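3.2 Where families put small things

When we began visiting households in Bukham and Sarkanness, we had meant to ask mostly about large furniture, the wardrobes and dressers that get handed down and argued over. It was the people we met who kept bringing us back to small things. Again and again, somebody would break off in the middle of telling us about a sideboard to fetch a tin, a purse or a little chest, and the talk would become a good deal livelier from then on. We have tried to be faithful to that in what follows, even though it has made this section rather longer than we planned.

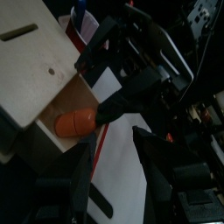
Keepsake boxes came up in 30 of our interviews, and the people who spoke of them were fond of them in a way they seldom were of anything bigger. Very few described their box as handsome. They talked about how it opened, who was allowed to open it, and what they had hoped to find inside as children. A drawer matters a great deal here, as it lets a box be looked into without being emptied, and even a plain, pale box with a few scuffs on its top can hold a bright surprise such as the orange capsule in Figure 1. Several grandparents told us that they still put a sweet or a coin in the drawer before a visit, and one said she had done so every April for 50 years.

We were struck, too, by how carefully people kept apart the things that were hidden and the things that were merely put away. Hung and Liu, in their earlier study of kitchens in Lam, treat the two as much the same, and for kitchens they may well be right. In our own interviews, though, a hidden thing was always meant for somebody – a child, a husband, now and then a later self – while a thing put away was meant for no one in particular.

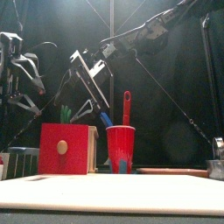

This difference also helps us to make sense of what happens when a house is cleared. Families who had sorted a parent's belongings told us that the things put away went quickly, often in a single afternoon, and that the hidden ones slowed everybody down. Hellström found much the same among the families he met in Zoltia, where whole boxes were passed on unopened. We return to his findings, and to the awkward matter of lost keys, in Section 4.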